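Robot stacks bowls at Wormont open day, but questions go unanswered

Visitors to the Wormont unit on Tuesday were promised a look at the future of the commercial kitchen. What they got was a black robot arm and three bowls.

The open day was put on by Flustby, which wants to sell the arm to school and hospital kitchens under the name Sillum. It drew 69 people, by the firm's own count, most of them from the catering trade. Dougal MacLeish, who leads the project, told them crockery handling was "the dull end of the job" and ready to be handed over.

Perhaps it is. But a working kitchen has wet plates, chipped mugs and people in a hurry, and the demonstration had a bare grey surface and a white wall. Asked how the arm would cope with a full rack straight from the washer, Mr MacLeish said that was "on the list".

The Sillum arm at the bowls, two green and one blue, during the open day.

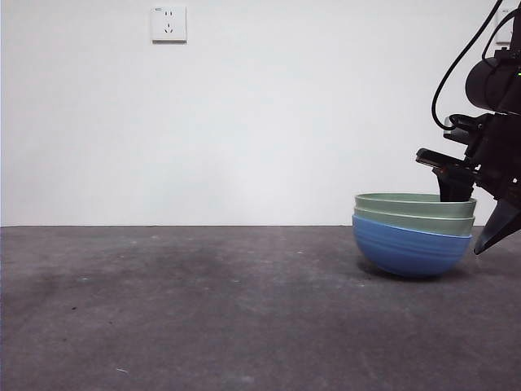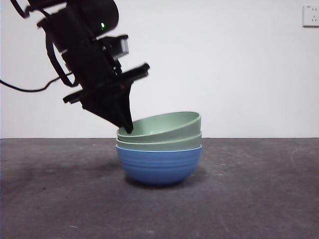 Claims and costs

Flustby says the arm has been through 958 practice runs since the spring. It would not say how many of those had gone well, or who had been keeping score. A leaflet handed out at the door spoke of "near-human handling" without giving a speed, a price or a breakage rate.

Fraser Moffat, who runs the kitchens for the Ogilvie group of care homes, had driven 51 miles to be there. He said his staff washed and put away 3003 items in a normal week and he had come hoping to see some of that work done.

"I can't go back to my board with three bowls," he said. "I'd want to see it on a Friday after fish, with somebody shouting."

Mr MacLeish said a trial in a real kitchen was planned but would not name the site. A second open day is due in October, when Flustby says there will be plates.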